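So we went back out to Karkden over the weekend, the new subdivision past the feed store, because my sister is thinking of buying there and wanted a second pair of eyes. I have opinions about subdivisions (you know this if you've been reading a while) and I was all set to grumble the whole way around.

And then I kind of liked it? The lots are small, yes, but they've pulled the houses in close together and left the whole creek side alone. It's just trees and mud and a path down there. My sister asked the sales guy who mows it and he said it doesn't get mowed, and I nearly hugged him.
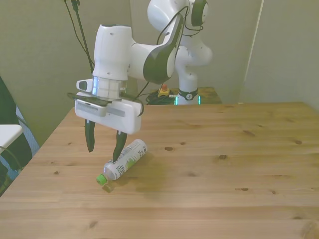

Bottle down, arm on its way.

What I'm less sure about is the drainage. The lower street, Pacheco Lane, sits right where all that hill water wants to go, and the swale behind the houses looked awfully shallow to me. I asked whether it was sized for the finished neighborhood or only for phase one and got a brochure in return! It's a very nice brochure. It says there will be 400 homes when everything is built out, and that the closest ones stay 50 feet back from the creek, but there's not one word in it about the swale.

Also, sidewalks on one side only. I pushed a stroller for years on a street like that and you end up crossing back and forth all day long. The walk to the little park took us 10 minutes and we crossed over 2 times, with cars backing out of driveways the whole way.
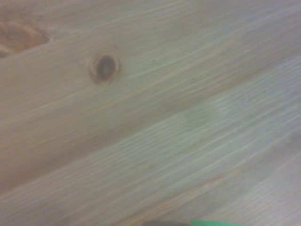

Styliani Tzanetos wrote in after my last post to say that her street at Prinder had the same kind of shallow swale, and it was fine until the upper lots got paved, and then it ran over into the backyards every spring. Her advice was to ask the county for the grading plan and skip the sales office completely.

I passed that along to my sister, who has now requested the plan and is pretending she understands contour lines. I'm going over after supper to help her pretend. She still wants the corner lot.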